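Housekeeping Equipment Review Group
Minutes of the regular meeting, 25 November 2024, ground floor meeting room, Natach Guest Houses

Present: front office, housekeeping (both shifts), laundry, purchasing. Maintenance joined at item 3 and left during item 5.
Apologies: accounts, who sent a spreadsheet in their place.

1. Minutes of the last meeting

Approved with one correction. Laundry did not "welcome" the new folding table. Laundry "noted" it.

2. Matters arising

The squeaking cart on the second floor still squeaks. Maintenance to look again. The Bạch annex has received its missing pillow protectors, along with 32 it did not order, which it would like to keep. Agreed.

3. Nutis bed-making service: report on the offer

Purchasing went through the quote. Nutis would supply a two-armed unit, collect handling examples from our own rooms using hand-held grippers, and train the unit on them. The setup fee is $1,893, followed by $455 a month for each unit, with pads and software updates included. Travel is extra. Housekeeping asked whether training for housekeeping had ever come with updates included, and was told this was a separate item.

The quote calls for 600 handling examples before the first supervised run. Purchasing had read this as 600 beds and had been preparing the group for bad news. Nutis has since confirmed in writing that several examples can come from one bed.

The morning shift gave its view of the hand-held gripper. It is easier on the wrists than expected and slower than hands, and the pads get a decent hold on a blanket edge. Flat sheets are another matter. The evening shift agreed about the sheets and added that it had not been asked about the wrists.

There was a long discussion of plaid. Nutis says a strong pattern helps the system tell which way the blanket is lying. Laundry pointed out that the stripes also show every guest exactly how crooked the blanket is, and that plain white has been forgiving us for years. The group looked at the teal plaid with the gripper open over the foot of the bed, the stripes fairly flat down the center and wavy on the left. Front office thought it looked comfortable. Housekeeping thought it looked unfinished. Both remarks are recorded at the request of those who made them.
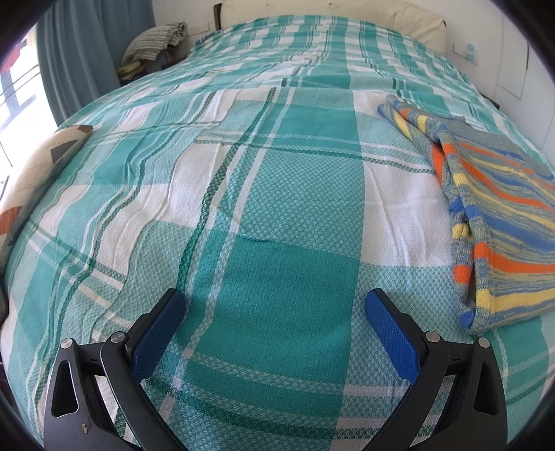 4. Belongings left on beds

Nutis's terms require beds to be "clear of personal and decorative items." Front office asked what share of our beds meet this on a normal morning, and there was some laughter, which the chair allowed. Knitwear and cushions were named as the usual trouble. Housekeeping will not agree to clear a bed for a machine that is then thanked for making it. Purchasing to ask whether the unit can be taught to work around a folded sweater, or at least to stop and wait politely.

5. Comparison with Virix

Virix offers a rental without setup fee and without any training in our rooms. Its demonstration was done on a single bed with one sheet and no pillows. Maintenance liked the smaller base, which would fit the service elevator — the Nutis base would too, provided nothing and no one else was in there. Laundry asked how either machine handles a fitted sheet. Neither brochure mentions fitted sheets. Purchasing to ask both firms the same question on the same day and compare the length of the silences.

6. Decision

The group does not recommend purchase or rental at this point. It recommends continuing with Nutis to the first supervised run, on the condition that travel costs are capped in writing and that the shifts doing the handling get the time added to their schedules. Carried, with laundry abstaining.

7. Any other business

The coffee machine in this room was reported under automation. The chair ruled it out of scope. Maintenance had already left.

Actions
Purchasing: cap on travel, sweater question, fitted sheet question to both firms.
Housekeeping: list of rooms with plain bedding, for comparison.
Maintenance: measure the service elevator with the door closed; cart.
Front office: wording for a card telling guests in advance.

Next review of this item: April, or sooner if Nutis answers about the sheets.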